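Greifer im Vergleich - Notizen zur 3. Einheit

Heute geht's ans Stapeln mit zwei Armen, und ich freu mich schon die ganze Woche drauf! Schaut zuerst auf die orangen Fingerspitzen, beide Greifer sind offen. 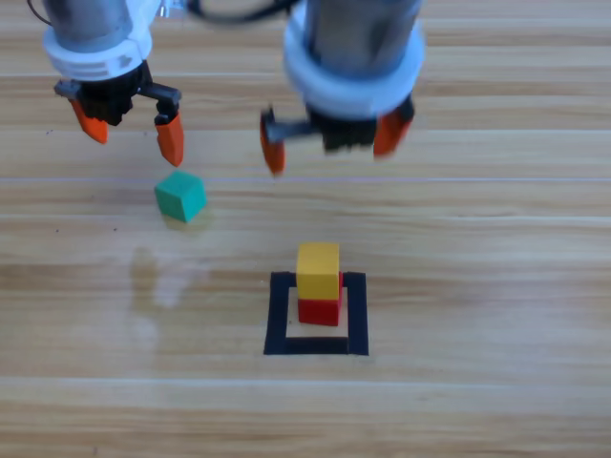 Zuletzt geändert: 10. August

Rot unten, Gelb drauf, am schwarzen Klebeband-Quadrat. Gelb sitzt etwas versetzt - merkt euch das für den Vergleich mit dem Grimico-Greifer, den Farah Tambunan nächstes Mal mitbringt.
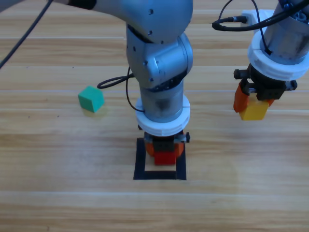

Wer die Arme einzeln ansteuert, wartet übrigens ewig (bei mir 43 Sekunden pro Durchgang). Probiert also beide Varianten und schickt mir eure Zeiten.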